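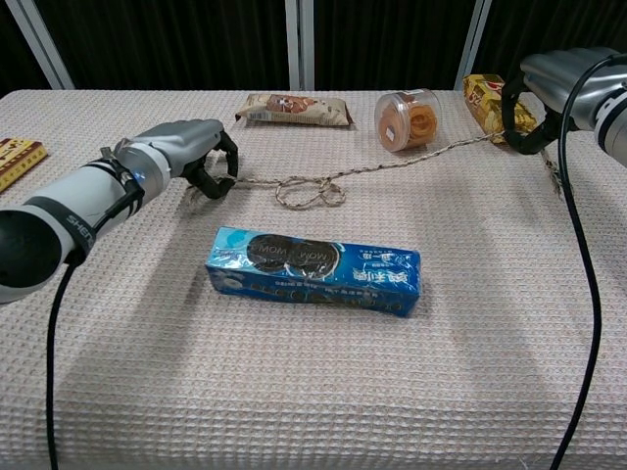
Imville Technical College
Automation Laboratory, Course 2: Setup and Care of the Two-Arm Cell
Handout to Unit 5
Issued 30 October 2023. Course lead: Annelore Wendt. Laboratory supervision: Nimal Selvanayagam.

1. Purpose of the unit

Participants learn to bring the two-arm cell from its parked state to a condition in which a rope exercise can be run, and to return it to its parked state at the end of the session. Programming of the exercise itself is covered in Unit 6. Participants must have signed the laboratory safety sheet before entering the cell area.

2. The cell

The cell consists of two arms reaching over one table from opposite sides, each fitted with a hand with curved fingers. The table is covered with a textured cloth, and a dark curtain hangs behind it. The cloth and the curtain are part of the setup and are not to be exchanged without the agreement of the laboratory supervision. In this handout, "left" and "right" are always given as seen from the operator's side of the table.

3. Checks before power is switched on

Inspect the full length of each arm cable, including the loop at the wrist. The loop must leave enough slack for the wrist to turn to both end positions. A cable that lies across the cloth must run clear of the working area in the middle of the table.

Smooth the cloth by hand from the center outward. A fold under the rope changes the height at which the fingers meet it, and the grasp will then be taught incorrectly.

Turn each finger joint gently through its travel. Grit or loose fibers are removed with a dry brush. Compressed air is not permitted on the hands.

4. Reference run

Switch on the left arm first, then the right. Move both to the reference position at the lowest speed setting. Repeat the run 3 times. If an arm stops short of its reference on any run, switch off, enter the fault in the cell log and inform Mr. Selvanayagam. Participants do not reset a joint fault themselves.

5. Setting the grasp

The rope is held at both ends, one end in each hand. Close the left hand first and confirm the hold with a light pull before closing the right. The fingers should close around the rope without pressing it into the cloth. Tension is then set by moving the right arm only; the limit for this unit is 5 newtons.

A braided or twisted rope sheds fibers at the ends with use. Fraying alone is no reason to discard it, provided that the part held by the fingers is sound. The rope is replaced after 300 grasps in any case, and the count is kept in the cell log.

Packaged goods used as table objects are set down outside the path of the rope. Their positions are entered on the layout sheet before the first run, and any object moved by an arm is returned to its entered position before the next.

6. Closing the session

Open both hands, remove the rope and park the arms in the reverse order of Section 4. Brush the fingers. Check the cables a second time. The log entry is signed by two participants.

7. Maintenance

The finger joints were last serviced in February by Dirk Petersen of the Karkby workshop. Requests for spare parts go through Mareike Rathjen.

Preparation for Unit 6: read Sections 3 to 5 again and bring a completed layout sheet.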